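Tustow snack sorting set – read me first

Hi! I'm Selma Nedeljković, and I ran a packing line at Perić before I moved over to robots. Tustow is the set we recorded at the Biltley shop, where two arms take snack packages off a pile and put them in a bin. I keep this card, so complaints go to me.
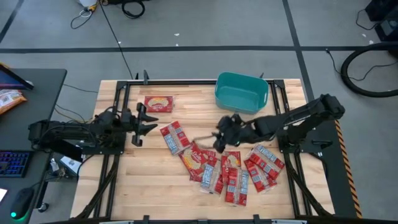
There are 1235 episodes, and 1122 of them are marked good. The rest are in the folder called rejects (please don't delete it, I still use it for training new labelers). Each episode has one short task line, written by a packer in their own words.

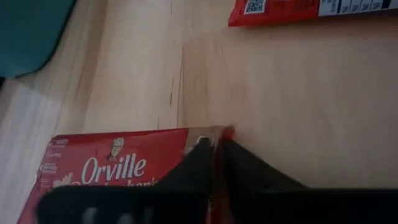 Are packers losing hours over this?
At Biltley the hours stayed the same. Four of us moved from hand sorting to watching the arms and fixing labels, and the pay grade for that is still being argued over.

Bagged items were what the packers warned us about – shiny wrap, floppy ends, all of it.

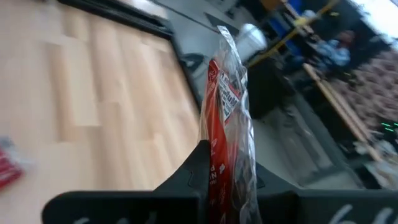

Wrist view, red package in a clear bag, held upright.

What I miss is the talking. Sorting by hand you chat all shift, and watching a screen you mostly don't. We now swap jobs every 2 hours, and it's better! 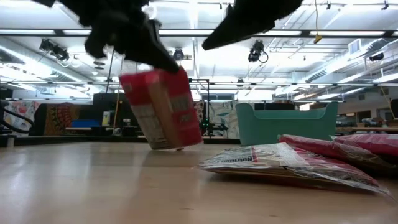
Labels were redone in December after 29 episodes came up with the wrong arm listed. If you load the set with Grurkotora, get the newer label file or you'll have the old mistakes back.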